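Tavmont Children's Library
Find Out About: Light and Shadows
Page last checked 20th April

What is a shadow?

A shadow is a place where light has been blocked. Light travels in straight lines. When it meets something it can't get through, it stops or bounces away, and the area behind that thing gets less light than the area around it. The darker area is the shadow.

A shadow is not made of anything. You can't pick it up, and it doesn't weigh anything. It does have a shape, and the shape comes from the outline of whatever is in the way. If you hold a plate flat toward a lamp, the shadow on the wall is round. Turn the plate sideways and the shadow becomes a thin strip. The plate is the same plate, but a different outline is facing the light.

Where light comes from

Most of the light we use in the daytime comes from the Sun. It takes a little over eight minutes to get here. Other things that make their own light are fires, candles, light bulbs, lightning and some animals, such as fireflies.

The Moon does not make its own light. It looks bright because sunlight bounces off it. The same is true of a book, a cat or your hand. You see them when light bounces off them and goes into your eyes. In a completely dark room there is no light to bounce, so you see nothing at all.

Clear, cloudy and solid

Different materials treat light in different ways. There are three words for this.

Transparent things let nearly all the light through. You can see clearly to the other side. Window glass and clean water in a drinking glass are transparent.

Translucent things let some light through, but they change it or weaken it on the way. Wax paper, frosted glass and thin cloth are translucent. A colored translucent sheet lets its own color through best, so a bright light shining through a green one can make a green patch on the floor. Some sheets are only slightly translucent and need a strong light before you notice any difference.

Opaque things let no light through. Wood, metal, stone and people are opaque. They make the darkest shadows.

Some things can be more than one of these. A single sheet of white paper is translucent if you hold it up to a window. A thick stack of the same paper is opaque. 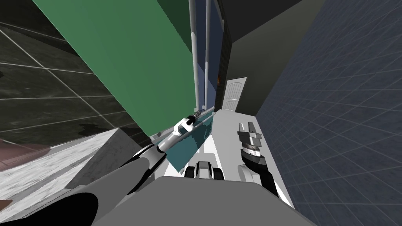 Why shadows change size

Stand near a wall with a flashlight behind you and your shadow will be close to your own size, as long as the flashlight is far away. Now have someone bring the flashlight closer to your back. Your shadow grows. The nearer you are to the light, the more of it you block.

Outdoors it works differently. The Sun is so far away that walking a few steps toward it makes no difference. What changes your shadow outdoors is how high the Sun is in the sky. Early in the morning the Sun is low, and shadows stretch a long way across the ground. In the middle of the day the Sun is at its highest and shadows are at their shortest. In the evening they grow long again, pointing the other way.

The old clock tower in Tavmont is 61 feet tall. When the Sun is exactly halfway up the sky, the tower's shadow on level ground is 61 feet long too. This works for anything that stands straight up, and people have used it for a very long time to measure the height of trees and buildings without climbing them.

Shadows can be much bigger than that. Mallamik, the hill east of town, is 1,110 feet high, and early in the day its shadow covers the whole of the Jirkari valley. Farmers there say frost stays longest on the fields that the Sun reaches last.

Soft edges and sharp edges

Look closely at the edge of a shadow on a sunny sidewalk. Near your feet the edge is quite sharp. Near the shadow of your head it is blurry. The Sun is not a tiny dot in the sky. It has some width, so at the edge of your shadow there is a strip where only part of the Sun is blocked. Farther from the thing making the shadow, that strip gets wider.

The fully dark part of a shadow is called the umbra. The paler part around the outside is called the penumbra. These words are used for eclipses as well. If you are standing in the Moon's umbra during an eclipse, the Sun is completely covered. Never look at the Sun without proper eclipse glasses, even when most of it is hidden.

Light, shade and round things

Shadows on the ground are only half the story. Objects also have a light side and a dark side, and this is called shading. It helps your eyes work out what shape something is.

A flat surface lit by one faraway lamp looks nearly the same all over. A ball or a pipe does not. It is brightest where it faces the light, and it fades bit by bit as it curves away. A box changes suddenly at its corners — one face is light and the next is darker.

Artists use this when they draw. A plain circle on paper looks flat. Add some gray on one side and it starts to look like a ball.

Computers use it too. To make a picture, a computer can work out which parts of each object face the light and which parts are blocked. Computer pictures are built from tiny squares of color, and the shadow may be worked out on a grid of squares as well. If those squares are too big, the edge of the shadow comes out like a flight of stairs.
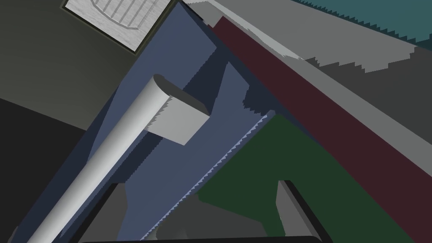 A computer-made picture. The rod is brighter on top and grayer underneath, and the shadow on the blue panel has a jagged edge.

Try it: a shadow clock

You need a sunny day, a straight stick, some small stones and an open patch of ground. A long day in August is good for this.

1. Push the stick into the ground so that it stands straight up.
2. At nine in the morning, put a stone at the tip of the shadow.
3. Do the same every hour until the middle of the afternoon.
4. Leave the stones in place and come back the next sunny day. Use them to tell the time.

Your clock will be right for a week or two. After that it starts to drift, as the Sun's path across the sky changes a little every day.

Words to know

Opaque: letting no light through.
Penumbra: the paler outer part of a shadow.
Translucent: letting some light through.
Transparent: letting nearly all light through.
Umbra: the darkest part of a shadow.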